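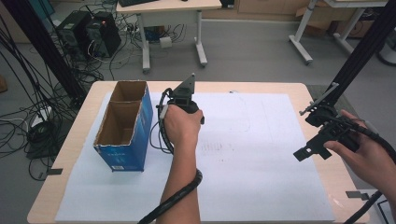 Written at Coltcombe for the Cedska course in robot software

Chapter 2
Where Did My Gripper Go?

I used to think tracking a gripper would be the dull bit. You bolt a camera on, run the tracking software, get a neat path through space and then go off and do the fun stuff (planning! control!). Then I ran my first real recording through our pipeline at Irketmont and watched the path drift gently off the table and through the floor.

The recording had 1654 frames in it. The first few hundred tracked beautifully, with plenty of corners and edges for the software to grab hold of. After that the camera tipped down towards a plain white surface, and the number of matched points fell off a cliff. The code didn't crash – I'd have been happier if it had. It kept handing me positions, each one a little more wrong than the last, and my planner believed every one of them.
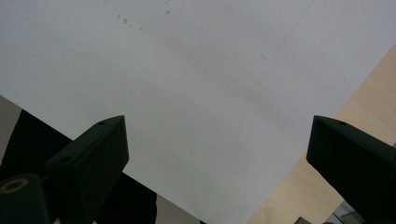 Figure 2.1 Open gripper fingers at a large white sheet, with bare wooden tabletop to the right.

Try looking at Figure 2.1 the way a feature detector would. The sharpest corners are on the fingers, and they're the worst ones you could pick! The fingers travel with the camera, so they stay in much the same part of the view however far you move the gripper. A tracker that trusts them will tell you that you're standing still. The sheet gives you a few tiny specks near the top and one faint line, and then there's the soft shadow band, which I wouldn't trust as a landmark at all. The edge between paper and wood is more use, though a straight edge only pins you down in one direction. Slide along it and it looks the same.

So in this chapter we'll build a tracker called Duangkaew, in stages. We start with a mask that throws away anything on the fingers. Next we add motion sensor readings, to carry us over the stretches where the camera has little to go on. The last stage is my favourite – we make the tracker report how unsure it is, and teach the planner to slow down when that number climbs.

You'll need the log reader from Chapter 1 and the practice recording, which has 3397 frames. Work on the first 2000 to begin with and keep the rest for testing. Before you write any code, step through a few of them by hand and mark the points you'd choose yourself. Keep your marks, as we'll compare them with the detector's choices in Section 2.1.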